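Kostero Striped Wall Lining, Paper-Faced
Item 746
Manufacturer: Kostero
Distributed by: Trovance

Product overview

Kostero Striped is a paper-faced lining for the inside walls of play corners, booths, display boxes and low partitions. The face is white with a printed pattern of narrow vertical lines. Lines are grouped in clusters of slate blue, gray and pale tan, with a band of salmon-orange stripes at intervals across the width. The pattern has no top or bottom and can be hung either way up.

Supplied in rolls. Adhesive is not included.

Specifications

Face: white paper, printed
Pattern: vertical stripe, irregular spacing
Colors: slate blue, gray, pale tan, salmon-orange
Finish: matte
Roll width: 100 cm
Roll length: 3 m
Backing: plain, unpasted
Use: indoor, dry areas only
Minimum trade order: 3 rolls
Last production run: 3,000 rolls

Surface preparation

The backing board must be flat, dry and free of dust. Fill screw holes and sand flush. Raised grain will show through the white areas of the print. Prime bare board before pasting. Jendetti wall paste is suitable and is listed separately.

Installation

Start at the corner and work outward. Cut the first drop with 5 cm of excess at top and bottom. Do not wrap a single drop around an inside corner: cut at the corner line and start the second wall with a new edge. The stripe spacing is irregular, so an exact match across the corner is not required, but both drops must be plumb. An error of a few millimeters is visible against the floor line.

Trim the lower edge with a straightedge and a new blade after the paste has set. Leave the bottom edge straight and tight to the floor.

Corner fitted with Kostero Striped on back and side walls, beige floor: 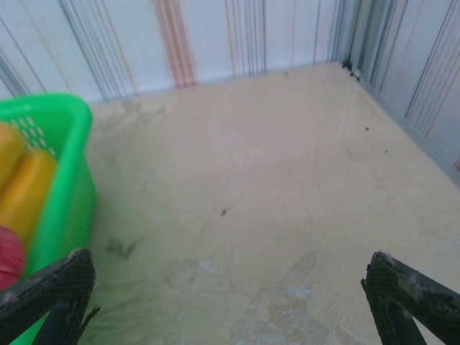 Item 746 on two adjoining walls. Green plastic basket and contents not included.

Care

Dust with a dry cloth or soft brush. Do not scrub or use solvent cleaners. Floor corners should be vacuumed with a narrow nozzle held clear of the paper face.

Related items

Çetinkaya edge trim, white, 3 m
Jendetti wall paste, ready mixed
Kostero Plain, white, same roll size

Data sheet revised 14/03/2018. Replaces the January issue.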